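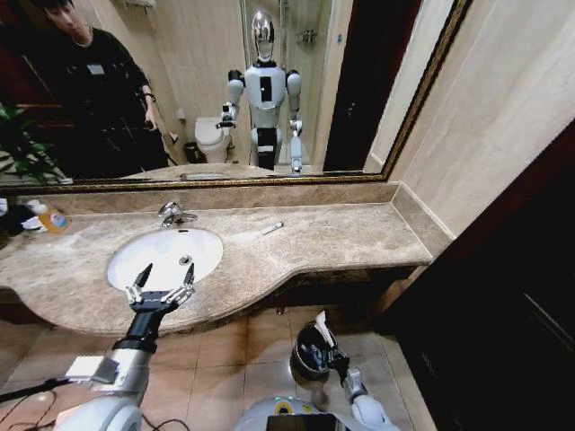

How often should the gripper fingertips be checked for play? At every battery swap, and again any time an arm has bumped something hard.

That's from the setup sheet, and I'm repeating it because of the message below.

Shagufta Bangash wrote:
> The right gripper on our unit has started closing a little off
> center. Left one is fine. I re-ran the homing routine twice and
> it came back the same both times. The log only shows code 552 at
> the end of homing. Is that a motor fault, or do I need to open up
> the wrist? I'd like to avoid that if I can, the cables were a pain
> last time.

Shagufta, leave the wrist closed for now. On our machine 552 came up when the two fingers reached their stops at different times, and it was a loose link screw both times we had it.

What I would do, in this order:

Power the arm down and let it rest on something soft. Wiggle each fingertip by hand. If one moves more than the other, snug up the link screws on that side with the 4 mm key, then check the other side too.

Wipe the fingertips and the joints. Soap film and lint build up fast if you run it around sinks – ours was bad after the Plustdale runs.

Home it again, then do 40 open and close cycles with nothing in the grip. If the code stays away, go back to light items like tissue before you try anything rigid.

If it still closes off center, look at the cable slack along the forearm with the arm reaching all the way out. Kazmi found one of ours pulling there in September and retied it with more slack near the elbow.

Send me the log if none of that helps. The Teststead spare is still on my shelf and I can ship it.

Shabnam Hayat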